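4.2 Deposit withdrawals after the levy announcement

The levy on uninsured balances at Flerkus Savings was announced before the branches opened, and depositors had no chance to move funds that morning. Our panel covers 2,533 household accounts at Flerkus and at Pacheco Mutual, a bank of similar size that was not subject to the levy. Balances are taken at the close of each business day. Accounts with no activity in the prior year were dropped.

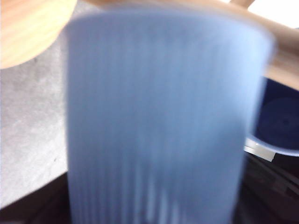

Figure 3. Light blue cup, close view.

We estimate the withdrawal response with account and day fixed effects. Standard errors are clustered by branch. The coefficient on the levy announcement is negative for both banks, which suggests that depositors at Pacheco treated the event as news about their own exposure. The response at Flerkus is larger but also noisier, partly because daily limits were binding for most of the first week.
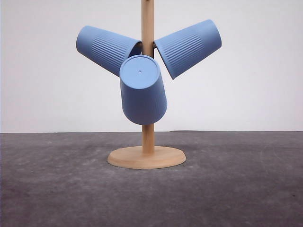

Binding limits create a censoring problem. An account that reaches its limit of 900 per day tells us only that desired withdrawals were at least that large. We therefore report Tobit estimates next to the linear ones. The two sets agree in sign, and the gap between them closes once the limits are lifted in October.

A separate question is whether small depositors, whose balances were fully insured, should have reacted at all.

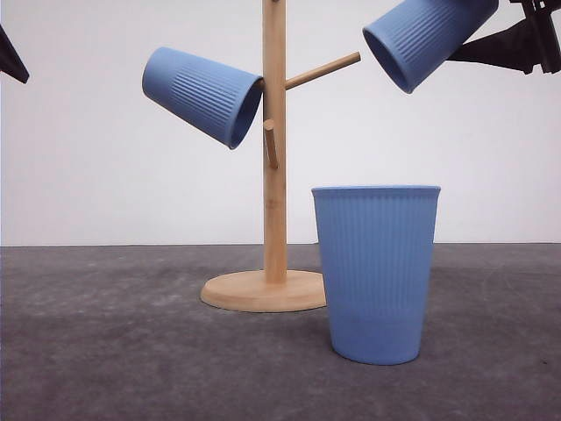
Consuelo Ticona, commenting on an earlier draft, objected that insurance on paper is a weak comfort when the insurer is funded by the same treasury that imposed the levy. We accept the point and add a control for stated trust in the insurance fund, taken from the Kamdale household survey. The control lowers the coefficient for insured accounts but does not remove it. 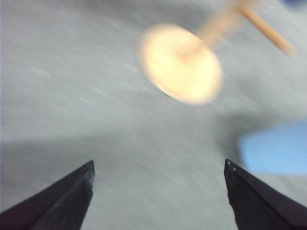
Photo: Jikik. Reproduced with permission.

Two limits of the data should be noted. Cash held at home is not observed — only its outflow from the account — and transfers to foreign banks are recorded with a delay. Section 4.3 repeats the estimates without these transfers.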